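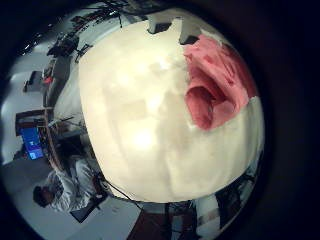 *Wrist camera view, with a crumpled cloth on the tabletop near the fingers.*

## Soft Goods, Hard Problem

Prernlow opened its manipulation lab to visitors on Thursday, September 10, 2026. The day's subject was cloth handling, and the group was kept to 23 people so that everyone could stand near the table.

Fabric has no fixed shape. A rigid part can be described by its position and rotation. A shirt needs a surface model that changes with every touch, and part of that surface is always hidden under a fold.

Shiela Salazar, who leads the work, runs two levels of control. Trakura, the planner, picks a grasp point and an approach angle. Dallo, the low-level controller, closes the fingers and watches motor current at 100 Hz. The planner was trained on 3000 grasps collected since March – all of them on garments, none on flat test swatches.

Wrist cameras supply the close view. Their wide lenses bend straight edges into arcs, and the software corrects for this before it estimates depth. At very short range the correction matters less than focus and exposure.
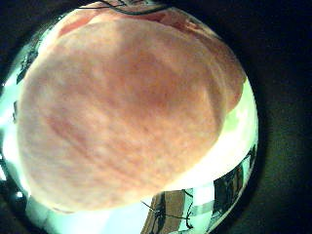

**Why put a camera on the wrist when the room could hold several fixed ones?**
A fixed camera loses sight of the grasp point once the hand moves over it.

Salazar places the limit of the present system at thin woven fabric. A knit stretches and gives the controller a gradual rise in load. A woven shirt gives almost none 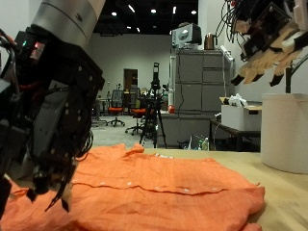 until the slack is gone, and then the load climbs within 30 milliseconds. Dallo handles this by slowing the final part of each pull. Buttons add local stiffness, so Trakura scores grasp points near a placket lower than those on open cloth.

The next release moves the slack estimate into the planner. Mac Mathúna, the firm that supplies the finger drives, is revising the gear train for lower friction.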